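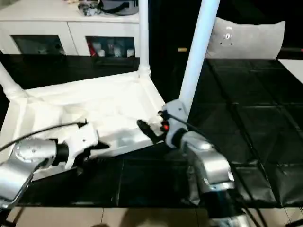
Two arms on a white table at the Vivstead assembly room. Photo: Eleni Milošević

I popped in to see the new arms at Vivstead this week, and I'll admit I went in expecting a gloomy story. The furniture firm put its first two-armed robot on small table assembly in May last year, and back then half the people on the floor told me they were already looking at job ads.

Well, they're still there! All six of the assembly crew have kept their spots, though the work has changed a fair bit. They used to spend whole shifts bent over flipping frames and fitting legs. Now they set up the jobs, check the joins and step in when the arms get a grip wrong (it happens, and there's a bit of groaning when it does). The firm says 2753 tables have gone through the new bench so far.

Not everyone's thrilled. A couple of the crew told me they miss working with their hands, and the early shift now starts with paperwork, which went down about as well as you'd expect. Pay has gone up one grade for anyone who finishes the Grullow training course, but the course is 218 pages of reading and people have been doing a lot of it at home. I'd be grumpy too.

Next up is a trial with bottles and other light items, so the arms have something to do between table orders. 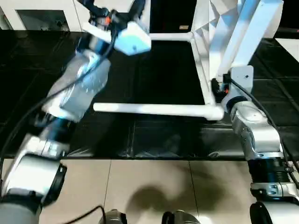

Will the crew get paid for the hours they spend studying at home?
Only from next month. Vivstead has agreed to count the reading as work time from then on, and the hours already done are still being talked over with the crew.

I'm going back once the trial wraps up and I'll let you know how they're all getting on.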